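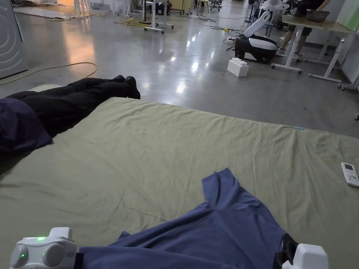

Last updated 30 Mar 2021

Section 2: Setting up your Pridine mattress

This is the fun part! Your Pridine arrives rolled, squeezed flat and sealed in plastic, and watching it fill out is one of the best bits of owning one. The steps below cover the Simano foam model and the Crenshaw spring model. Where the two differ, we say so.

Before you open anything

Check the label on the carton against your bed base. The long Simano is 203 cm from head to foot and needs a base of the same length. If the numbers don't match, leave the plastic sealed and get in touch with Zurkia through the store where you bought it. Sealed mattresses can be swapped; opened ones can't go back in the roll.

CAUTION: Do not use a box cutter or kitchen knife on the inner plastic. Use the small hooked opener taped inside the carton lid.

Unrolling

1. Carry the carton into the bedroom and stand it at the foot of the bed. The Crenshaw has 800 springs and you'll feel every one of them on the stairs, so get a second person to help.

2. Slide the roll out and take off the outer bag. Keep the inner plastic on for now.

3. Lay the roll across the foot end and unroll it toward the head. Check that the tag marked TOP faces the ceiling.

4. Slit the inner plastic along one short side. You'll hear a long hiss - that's air going in, and it's very satisfying.

5. Pull the plastic free and open a window.

NOTE: In February, or any cold month, let the closed carton sit indoors overnight first. Cold foam opens slowly and the corners can stay pinched until the next day.

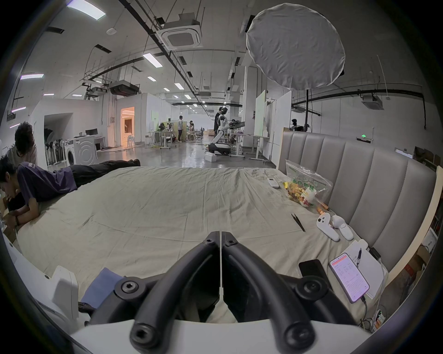
6. Leave the mattress bare until all four corners stand up square. Put the sheet on after that, starting with a head corner and then the foot corner diagonally across from it. A few wrinkles won't hurt a thing.

7. Lie down on it! Try your back, your side and your stomach, and spend a few minutes in each position. New foam feels firmer than it will later in the season.

Turning

Rotate the Simano head to foot once a month while it's new. The Crenshaw can be rotated and flipped, and there's a chart for both in the back of this guide.

CAUTION: Never fold the Crenshaw in half to get it through a door. Tip it on its long edge and slide it - the side handles are for steering only and won't take the full weight.

Guide text: Agnes Hägglund and Bernardo Valente

Next: Section 3, Washing the cover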